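# Chapter 4: Where Does the Workday Go?

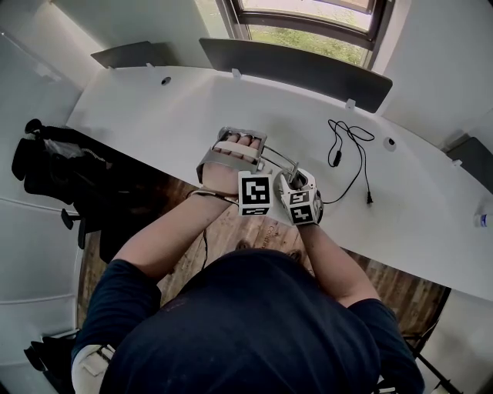 *Figure 4.1 Leaning in over a curved white desk.*

When I got my first office job, at a packaging company called Carnora, I was sure I worked nonstop. I came in early, ate lunch over my keyboard, and went home tired. Then my manager, Anayeli Ledesma, asked me to write down what I did every time I switched tasks. I lasted until 2 p.m. before I wanted to throw the notebook out the window -- I had filled four pages, and most of the lines said "email" or "looking for the file"!

This chapter is about time studies, and I'll admit right now that I love them. A time study is a record of how long a piece of work takes, split into parts small enough to measure. You can do one with a pencil and a wall clock (I still do, most of the time).

We'll start with the Jondine invoice study, which followed one billing office through September. The staff handled 776 invoices that month. The clerks guessed that a typical invoice took them 90 seconds. The log said 191. Where did the rest go? Take a guess before you turn to Section 4.2, and write it in the margin so you can't cheat later.

After that we'll get into sampling, which saves you from watching somebody all day long, and then into the touchy business of asking coworkers if you can time them. I got that part badly wrong once, and you'll hear all about it in Section 4.5.

**Before you read on:** pick one task you do every day, guess how long it takes, and time it tomorrow. Keep both numbers -- you'll need them for Exercise 3.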